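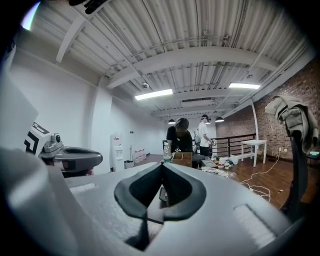
A hand-held gripper seen from its own camera, with a second gripper to the left. The black part in the middle is rubbery.

How Do You Test a Robot's Hand?

Pick up a pencil. Now pick up a grape. You used the same hand for both jobs, but you did not use it the same way. For the pencil you pinched. For the grape you pinched more softly, and you probably curled your fingers a little so it would not roll off.

A robot's hand is called a gripper. Most grippers are much simpler than your hand. Many have only two fingers, and the fingers can do only one thing, which is move together and apart. Engineers who build robots have to choose which gripper to use, and the way to choose is to test several of them on the same jobs.

This page explains how a test like that is done. The tests were run in the workshop at Skuvulow, where three grippers were compared. Their names are Clokach, Garg and Serkon.

Grippers without a robot

A gripper does not need to be attached to a robot arm to be tested. It can be made with a handle, so that a person can carry it and squeeze it open and shut. This is called a hand-held gripper.

Testing by hand is faster. A robot arm has to be bolted down, and a computer has to be told where everything is. A person with a hand-held gripper can walk to a table and start. The person must follow one rule: touch the object only with the gripper. Helping with a thumb spoils the test.

Hand-held grippers can be used in pairs, one for the left hand and one for the right. Some jobs need two. Opening the flaps of a cardboard box is hard with one gripper, because the box slides away when it is pushed.

What the camera is for

A camera can be mounted on top of a gripper, close to the fingers. It sees what the fingers are about to touch. It also sees a lot of other things, such as the ceiling, if the person lets the gripper tip backward.

Some grippers have a pattern of thick black and white shapes printed on the outside. The pattern is called a marker. A computer can find a marker in a picture very easily, much more easily than it can find a plain gray object. Once it has found the marker, it can work out where the gripper is and which way it is turned. The computer knows the true size of the marker, so if the marker looks small in the picture, it must be far away. If the square looks squashed, it must be tilted.

You can try this yourself. Draw a thick black square on a card and ask someone to hold it across the room. Look at it straight on, then ask them to turn it slowly. The shape you see changes, although the card stays the same.

The three finger shapes

The Clokach gripper has flat fingers covered in soft rubber. Flat fingers touch a box along its whole side, so the box does not twist.

The Garg gripper has fingers with a notch cut in each one, like the letter V. A round object settles into the notch and touches it in two places. This holds a bottle or a tube steady.

The Serkon gripper has thin, bendy fingers. When they press on something, they curve a little around it. They are good with odd shapes and bad with heavy ones.

Making the test fair

A test is fair when only one thing changes. In this test the thing that changes is the gripper. Everything else has to stay the same:

The same 11 objects are used each time.
Each object starts on a mark drawn on the table.
The same person does all the tries for one object.
The lights stay on. Cameras work differently in dim light.
A try ends when the object is in the box or when it has been dropped.

Each gripper gets 40 tries with the bottle, which is the hardest object on the list. Forty may sound like a lot. The reason for it is luck. If you throw a ball of paper at a basket once and it goes in, you do not yet know whether you are good at it. After 40 throws you have a much better idea.

What was found

The results for the bottle were these. Clokach put it in the box 29 times out of 40. Garg did it 38 times. Serkon did it 31 times.

Garg dropped the bottle only 2 times, so it was the best gripper for that object. It was not the best for everything. With a flat packet, the notch got in the way, because the packet bent into it and slipped out at the bottom. Clokach was better there.

Serkon was the slowest of the three. Its fingers needed time to stop wobbling before the person could move on. The full list of objects took 69 minutes with Serkon, and the other two were both quicker.

What goes wrong

Dust is a common problem. Rubber pads grip well when they are clean and badly when they are dusty. The pads are wiped with a damp cloth and dried before each new object.

Another problem is that people get better with practice. If Clokach is always tested first and Serkon always last, Serkon gets a person who has already learned the job. To fix this, the order is changed for each object.

The camera can also lose sight of the marker when a sleeve or a flap of the box covers it. When that happens for more than a moment, the computer no longer knows where the gripper is. The try is crossed out and done again.

A test you can do at home

You will need kitchen tongs, chopsticks and a clothespin. Choose five small objects that cannot break. Put an empty bowl at one end of a table and the objects at the other.

Move each object to the bowl ten times with the tongs. Write down how many times you dropped it. Do the same with the chopsticks and then with the clothespin. Remember to change the order for the next object.

Make a chart with one row for each object and one column for each tool. Look for the row where the scores are furthest apart. Then look closely at the tips of your tools and at the shape of that object, and write down where they touch.

Words to know

Gripper: the part of a robot that holds things.
Marker: a printed pattern that a computer can find in a picture.
Pad: the soft part of a finger that touches the object.
Try: one attempt at a job, from start to finish.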